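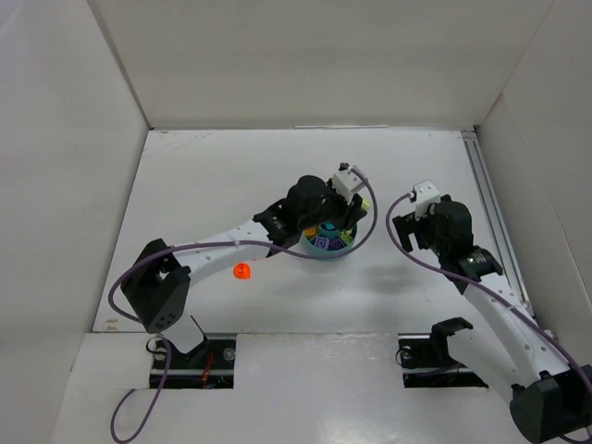
How to build a two-arm test set with the Minari method

Home | Guides | Methods | Downloads
Print this page | E-mail this page

The Minari method scores a two-arm policy on short tasks, such as taking blocks out of a bowl. We ran it at our Hendisthorpe bench over 4 weeks in December and January and ended up with 2,160 scored trials.

1. Pick one task and write down what counts as done. Ours ends when both grippers are open and clear of the bowl.

2. Record 70 demonstrations by hand. Throw out any where the arms touch.

3. Train on all of them, then freeze the weights. No tuning after this point – it spoils the comparison.

4. Run trials in blocks of 15, with a new start layout for each block. Save the wrist views as well as the fixed one.

5. Check the wrist views for bare table between the fingers at the moment of closing. A closing there is scored as a miss, even if the arm gets the block on a second try. 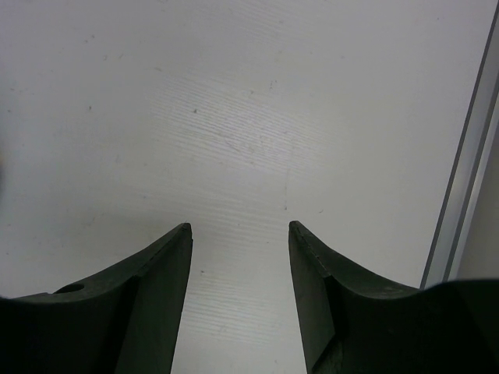 Holovko writes that the miss rule is too strict for small blocks, and would rather log second tries in their own column. Trikau does the same and reports both totals. Either is fine if you say which you used.

Contact | Copyright Minari guides | Back to top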